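Automated produce bagging

Workplace automation, food packing

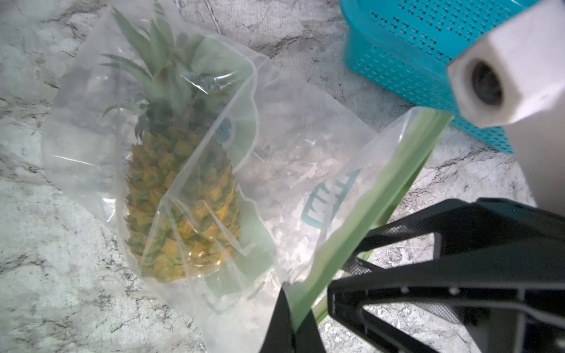

A gripper at the mouth of a zipper bag with a whole pineapple in it.

Automated produce bagging is the use of robot arms to put whole or cut fruit and vegetables into bags, close the bags, and pass them on for labeling. Found mostly in small and mid-size packing rooms, grocery back rooms and meal kit kitchens. Differs from form-fill-seal packing, where the bag is made from a roll of film around the product. In produce bagging the bag already exists and has to be opened, held, filled and shut, same as a person would do it.

This article covers the resealable (zipper) kind. For net bags and clip closures see Net bagging.

Overview

A typical station has one or two arms, a counter or short belt, a stack of bags and a supply of fruit in baskets or crates. One worker per station at first. Later often one worker per two or three stations. The worker loads, clears jams, checks bags and pulls anything that looks wrong.

Before automation the same job was done standing at a table, bag in one hand, fruit in the other. Considered entry-level work. High turnover, sore thumbs and wrists, dull. Also the job where many packing room workers started out and learned the rest of the floor, a point that comes up again under Effects on workers.

Handling problems

Film is the hard part. A clear bag changes shape each time it is touched, shines under room lights and lets the counter show through, so a camera has trouble telling film from what is behind it. Two layers of film cling together. Static makes it worse in dry weather.

Zipper strips help somewhat. The strip is stiffer than the rest of the bag and often tinted, which gives the camera a line to look for and the fingers something firmer to pinch. Closing is harder than opening. The two halves of the strip must line up before they are pressed, and a seal that is nearly closed looks a lot like one that is closed. Many rooms leave the final press to a person for this reason.

Odd-shaped produce is the other half of the problem. Apples and lemons are simple. Pineapples are not: stiff crown, rough skin, heavy at one end. Leaves catch on the bag mouth or poke the film. Usual practice is to put the fruit in base first, so the leaves trail behind, but a crown that spreads wide may still need a hand to fold it in.

Cameras mounted at the wrist are common in this work becuase they stay close to the bag mouth as the arm moves. Drawback, the gripper itself blocks part of the view. Some rooms add a fixed camera overhead.

Grippers

Two-finger grippers with textured pads are the usual choice for bag edges. Suction is used to lift single bags off a stack but tends to lose hold on creased film. Pads wear smooth and get sticky from juice. Cleaning them is a worker's job, normally at each break, and is the task most often left out of the staffing plan when a station is bought.

Use at Clondine

Clondine, a regional packer, is often cited in trade talks as a plain example of how such a changeover goes. Its packing room began with a single trial station in April, next to the hand tables, built by the equipment firm Halvorsen. The hand tables stayed in use throughout.

Reported output of the hand line before the trial was some 3,000 bags per shift. The single station managed 400 in its first full shift, with frequent stops. Best shift during the trial, 2,362. Management put the gain down mostly to changed bag stacks and a new loading order, both suggested by the packers. The arm's own program was changed very little over the same stretch.

Pineapples were taken off the station and put back on twice. At last report they were run in a separate batch at the end of the shift with a packer standing by.

Effects on workers

Physical load. Less pinching and twisting, which packers generally welcome. More lifting, since the station empties baskets faster than a hand table does and someone has to bring the next one. Some rooms fixed this with a raised cart, others did not.

Pace. At a hand table the packer sets the pace, within limits. At a station the arm does. Packers describe waiting for the arm as more tiring than steady work, especially with stops of less than a minute, too short to do anything else in. Rooms that let the worker pause the arm freely, with no log kept of who did it, report fewer complaints.

Skill. New tasks include teaching grip points, swapping pads, reading fault codes and judging seals. Whether these carry higher pay varies a lot. At Clondine a separate pay grade was set up for station work, after the trial had ended, and was not back-dated. This was a sore point.

Talk. Hand tables face each other. Stations mostly do not, and guarding and noise cut down on conversation. Mentioned in nearly every account by packers, rarely in ones by managers.

Jobs. Few rooms report layoffs tied directly to bagging stations. Fewer new hires is more common, which is harder to see and falls on people who are not there yet. The entry-level path onto the floor gets narrower. Halvorsen recommends that each new hire spend time at a hand table before moving to a station, on the view that a packer who has closed bags by hand spots a bad seal sooner. Clondine follows this.

Training

Usually short. Halvorsen's course is built around a set of 200 practice bags, a portion with faults put in on purpose: half-closed zippers, trapped leaves, small tears near the seal. The trainee sorts them by eye and by touch. Work on the arm itself comes after, starting with how to stop it.

Two other suppliers, Jallex and Havari, train on site only, on the customer's own produce. Jallex includes the night crew as standard. Havari charges for it seperately.

See also

Bin picking
Checkweigher
Collaborative robot
Modified atmosphere packaging
Net bagging

Page last changed 2018-08-13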